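Section 4. Hand guiding and teach mode, Linumeo cell

Read before anyone touches the arm. Applies to the real cell and to the sim copy, same rules both.

1. Sign the log. Name, start time, program number.
2. Speed limit to 248 mm/s or lower. Check it on the pendant, not from memory.
3. E-stop within reach of your free hand. Test it once per shift.
4. Crates and fixtures inside the marked zone only. Nothing leaning on the base.

CAUTION: Cables get pinched at the base joint. Look before first move, every time.

Button panel on the arm: one person only. If two people are in the cell, agree out loud who has it. Second person stays back past the table edge. 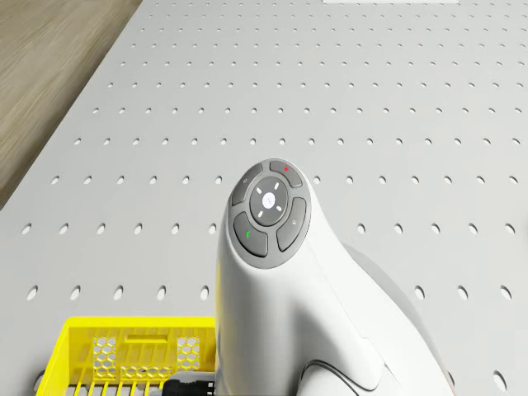 5. Press the center button only after the other person says clear.
6. Guide slowly. Stop if the arm drifts or feels heavy, error 31 usualy means wrong payload.
7. Save each point before moving to the next.
8. Done? Speed limit stays on. Log out, sign off.

NOTE: Payload file is Darko 2811. Old one is deleted, dont restore it.

NOTE: Changes to zone or speed go thru Pallavi Katiyar first. In writing. If she's out, Fuseini Tsikata.

Next full check of this section: January.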